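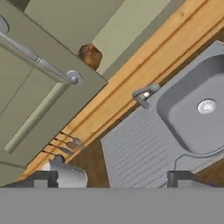 La jornada estuvo dedicada por entero a la cuenta única del Tesoro de Wasitz y a la cuestión, pendiente desde la visita anterior, de los saldos que los organismos autónomos mantienen fuera de ella. La delegación de la Hacienda sostiene que tales saldos son transitorios y que su registro separado responde a necesidades operativas. Un fregadero de acero inoxidable, con su cubeta honda y el escurridor acanalado contiguo, me proporcionó la comparación que empleé en la reunión preparatoria: la caja general es la cubeta, con un solo desagüe, y los organismos han convertido el escurridor en lugar de almacenamiento. Margareta Furtună consideró la imagen poco apropiada para un acta y no se hizo constar. Consta, en cambio, la recomendación de que todo saldo ajeno a la caja general se comunique al cierre de cada mes, con indicación del banco depositario y de la norma que autoriza la cuenta.

La sesión de la mañana se abrió a las nueve en la sala pequeña del Ministerio, por hallarse la grande ocupada con la discusión presupuestaria interna. Presidió por la parte nacional Magdy Tawfik, director general del Tesoro, que expuso el estado de la ejecución hasta finales de septiembre. Los ingresos tributarios se ajustan a lo programado. El gasto corriente lo excede en una cuantía que la delegación atribuye al pago anticipado de subvenciones al transporte, y el gasto de capital queda muy por debajo. Solicité que el exceso y el defecto se presentaran por separado en el cuadro resumen, pues en la versión entregada se compensan y el lector no advierte ninguno de los dos. El director general aceptó sin objeciones. El cuadro corregido deberá recibirse antes de la sesión de clausura.

Se pasó después al artículo 19 del proyecto de ley de responsabilidad fiscal. La redacción vigente, que procede del año 2000, permite al Gobierno contraer deuda garantizada sin autorización expresa de la asamblea cuando el beneficiario sea una empresa pública. El proyecto conserva la excepción y añade un límite anual del 2 % del producto. Callum Lamont, que ha tenido a su cargo el análisis jurídico, observó que el texto no aclara si el límite se refiere al flujo de nuevas garantías o al saldo vivo. La diferencia es sustancial. Con la primera lectura, el saldo puede crecer de manera indefinida sin que se incumpla la ley en ningún ejercicio. Los servicios jurídicos del Ministerio entienden que se trata del flujo; la oficina presupuestaria de la asamblea, según la nota que nos remitió en agosto, entiende lo contrario. Quedó acordado que ambas presentarán una redacción conjunta. Tengo reservas sobre el plazo, que me parece corto, y así lo manifesté a Lamont al término de la sesión.

Durante el receso conversé brevemente con Marit Lunde sobre la situación de la compañía eléctrica Åberg, principal beneficiaria de las garantías en vigor. Lunde ha revisado los estados financieros de la empresa y estima que casi 100 millones de los préstamos avalados vencen en el próximo ejercicio. La empresa prevé refinanciarlos con el mismo consorcio de bancos. No existe carta de compromiso, y la previsión de caja que se nos entregó los da por renovados. Convinimos en incorporar al informe un escenario en el que la renovación no se produzca y el Tesoro deba atender el vencimiento. Lunde redactará el recuadro correspondiente. Le pedí que evitara la expresión «riesgo remoto», utilizada en el documento de la empresa, mientras no dispongamos de base para sostenerla.

El almuerzo fue de trabajo y se prolongó más de lo debido.

Por la tarde se celebró el encuentro con el banco central, representado por Sixten Bråten y dos miembros de su departamento de operaciones. Bråten confirmó que el banco no remunera los depósitos del Tesoro, hecho que explica en buena medida la preferencia de los organismos por la banca comercial. Un organismo que traslada sus fondos a la caja general pierde el interés y, además, queda sujeto al calendario de pagos del Ministerio. El incentivo actúa en sentido contrario al de la norma. Bråten se mostró dispuesto a estudiar una remuneración moderada, siempre que se acompañe de un convenio escrito que delimite las obligaciones de cada parte y excluya los descubiertos. Recordó que un primer borrador de ese convenio circuló hace tiempo y no llegó a firmarse. Prometió buscarlo.

No fue posible avanzar en la conciliación bancaria. El sistema informático Flonham, en el que el Tesoro registra los pagos, y el sistema Mumbridge, propio del banco, identifican las operaciones con códigos distintos, y la correspondencia entre ambos se lleva en una hoja de cálculo cuyo mantenimiento depende de una sola funcionaria. La hoja me fue mostrada. Está ordenada con esmero y contiene anotaciones al margen que deberían figurar en un manual. Propuse que se elabore dicho manual antes de emprender cualquier modificación de los sistemas. La delegación prefería el orden inverso, con el argumento de que los códigos cambiarán. El asunto se retomará.

De regreso en el despacho revisé con Furtună el borrador del memorando. Conserva un párrafo sobre la reforma del impuesto inmobiliario que ya no corresponde a lo conversado, dado que el Gobierno ha aplazado la revisión catastral. Lo suprimimos. En el apartado de gestión de caja sustituimos «consolidación plena» por «consolidación progresiva», término que Tawfik puede defender ante los organismos y que no altera el calendario anexo. Furtună propuso adelantar la publicación del inventario de cuentas bancarias y hacerla condición previa; me inclino por mantenerla como compromiso estructural. El inventario existente omite las cuentas en divisas de las universidades, y exigir su publicación inmediata conduciría a difundir un documento incompleto. No llegamos a una posición común y dejamos ambas variantes entre corchetes.

Pendiente para mañana:

- Cuadro de ejecución con el exceso corriente y el defecto de capital desglosados.
- Consulta a la sede sobre el tratamiento de las garantías en el techo de deuda.
- Respuesta a Bråten acerca del alcance del convenio.
- Lista de cuentas en divisas, que Tawfik ofreció reclamar personalmente a las universidades.

A las ocho y media recibí aviso de que el ministro asistirá a la sesión de clausura, prevista inicialmente a nivel técnico. Habrá que rehacer el orden del día y situar las garantías en primer lugar. He comunicado el cambio a Lamont y a Lunde, y he solicitado a la oficina de protocolo la sala grande.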